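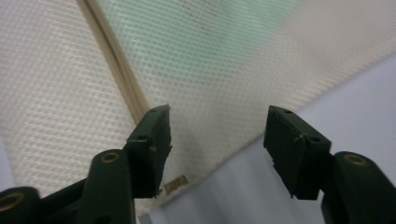
I have decided to sew my own produce bags, after a lifetime of putting lemons into plastic bags that then live under the sink with all the other plastic bags, breeding. I have read the tutorials. They all agree that it's a beginner project and takes ten minutes, and they are all written by people who own a serger. The fabric I've settled on is the pale cream mesh up top, which looked very wholesome in the store and has behaved like a live eel ever since. It slides under the presser foot, it gets pulled down into the throat plate, and the seams come out ruffled like a tuxedo shirt from 1974. Against that lavender-gray it shows up fine, but on my sewing table, which is also cream, I keep cutting things I didn't mean to cut. Before I waste the rest: what needle, what stitch, and is a drawstring worth it or do I just tie a knot and call it rustic?

*pinkingsheila, original post, 2018-01-10*

---

**bobbin_dylan** wrote:

Tissue paper. Put a strip underneath, sew through both, tear it off after. The kind that comes in gift bags is fine. I have a drawer of it going back several Christmases and this is the only use I've ever found for it.

Needle: small ballpoint. Stitch: narrow zigzag, longer than you think. And hold your thread tails when you start or the machine will eat the corner every single time.

---

**ruthless_seamripper** wrote:

I'm going to be the bad fairy at the christening here. I made 8 of these last winter. I now own 3. The others were left at the register, left in the trunk, or lent to my sister, who calls that "borrowing" the way the sea borrows sand. If you already have a pile of plastic bags under the sink, take those back to the store and put lemons in them again. That's a produce bag. You've been rich all along.

---

**pinkingsheila** wrote:

> You've been rich all along.

I did consider this. Then I opened the cabinet and something with a bread tie on it fell on my foot, and I felt that the relationship was over.

Tissue paper noted, thank you Dylan. I have some with snowmen on it.

---

**mrs_gusset** wrote:

French seams, please. A raw mesh edge sheds little bits, and you will be picking them off your green beans. Sew wrong sides together, trim, flip, sew again. I know this doubles the sewing. I did not design mesh.

Drawstring yes. A knot is fine for apples and hopeless for brussels sprouts, which can smell freedom.

---

**bobbin_dylan** wrote:

French seams on a bag for onions? It's going to hold onions. Zigzag the edge and go have dinner.

---

**mrs_gusset** wrote:

I have bags from before my knees went that still look the way they did when I made them. How are yours, Dylan?

---

**bobbin_dylan** wrote:

Mine are functional.

---

**ruthless_seamripper** wrote:

"Functional" is what my realtor said about the bathroom.

---

**quiltybystander** wrote:

Can we talk about the checkout end of this? The sewing is the easy part. At the Condgate in Rarnlow they weigh the bag along with what's in it, so whatever the bag weighs, you pay for at the price of cherries. I asked about it once. The cashier called the manager, the manager looked at the bag for a while as if I'd handed her a bat, and then she told me to have a nice day. People behind me had frozen things. I paid for the bag.

So keep them LIGHT. No canvas base, no wooden toggle, no embroidered carrot. I'm looking at the woman in my guild who does the embroidered carrot.

---

**ElbowGreaseElaine** wrote:

I do an embroidered carrot and I'd be happy to post the pattern.

---

**quiltybystander** wrote:

Elaine, I had no idea you were on here.

---

**ElbowGreaseElaine** wrote:

Clearly.

For the original question, sheila, the carrot tells me which bag is for root vegetables, so the dirt stays in one place. It weighs nothing you'd notice unless you are buying cherries one at a time. I also sew the tare weight onto a tag at the side seam. Some cashiers read it, some don't. I've made my peace.

---

**pinkingsheila** wrote:

Progress report. I did a test seam with the snowman tissue and a ballpoint, and it lay flat. I walked around the house with it. My husband said "is that a sleeve" and I have chosen to take that as encouragement.

New problem: the drawstring channel. If I fold the mesh over, the cord pokes through the holes and comes out halfway along, like a mole. What does everyone do?

---

**mrs_gusset** wrote:

Make the channel from something else. A strip of plain cotton, quilting scraps, an old shirt. Press it in half, sandwich the top of the bag in it, topstitch, leave a gap for the cord. It also gives you something solid to get hold of, and it stops the opening from stretching out until it'd fit a pumpkin.

---

**bobbin_dylan** wrote:

Agree with Mrs. G on this one. Please nobody screenshot it.

Thread matters too. I used some old cotton off a wooden spool because it was pretty, and it gave up in the parking lot with a bag of limes. Limes go a long way on a slope. I use Toltero polyester now, which comes in every color of beige.

---

**thimblewit** wrote:

Long-time lurker. I learned this from Assunta Morelli, who taught the evening class over the Tanabe shop before they turned the upstairs into storage. She made us all sew the same bag 4 times before she'd let us touch the zipper pouch. The first was for learning on, the second was for showing off, and I forget what the third was for because by then we were all tired and wanted the zipper.

Her tip for slippery mesh was to cut it between two sheets of newspaper, pinned through everything, and cut right through the paper. Your scissors won't thank you, so use the bad pair. Everybody has a bad pair. In my house it's whichever pair my son used last.

She was against drawstrings, by the way. She said a cord in the wash will find every other cord in the wash. She liked a long flap you tuck in, like on a pillowcase.

---

**mrs_gusset** wrote:

A flap is a perfectly good way to lose your grapes.

---

**thimblewit** wrote:

I've lost some grapes, yes.

---

**ruthless_seamripper** wrote:

Has anyone here done the math on this? Mesh, cord, thread, a fresh pack of needles, and a day of your life. The store bags are free and they tear off the roll by themselves whether you want one or four feet of them.

---

**ElbowGreaseElaine** wrote:

If we did the math on sewing there would be no forum.

---

**quiltybystander** wrote:

I did it for a quilt once. I had to go lie down.

---

**pinkingsheila** wrote:

I am not doing the math. I am doing the cotton channel, out of a shirt my husband believes is at the dry cleaner.

Washing: cold and hang dry? Mine says 100% polyester on the bolt end, and I assume that if I put it in a hot dryer it comes out as a coaster.

---

**bobbin_dylan** wrote:

Cold, inside out, hang it off a doorknob. It's dry before you've found the other sock. I've put mine through the dryer on low by accident and they lived, but they have a look about them now.

---

**mrs_gusset** wrote:

Inside out is where a French seam earns its keep. No fuzz. I'll leave that there.

---

**pinkingsheila** wrote:

One finished. French seams, Mrs. G, on two sides, and a zigzag along the bottom for Dylan, so you can both be a little disappointed. It's almost square. The cord runs. I put a head of garlic in it and hung it on the pantry door and it looks like I know something about garlic.

Elaine, I'd like the carrot pattern.

---

**quiltybystander** wrote:

Oh, for heaven's sake.

---

**ElbowGreaseElaine** wrote:

Posting it tonight. There's a beet coming in February.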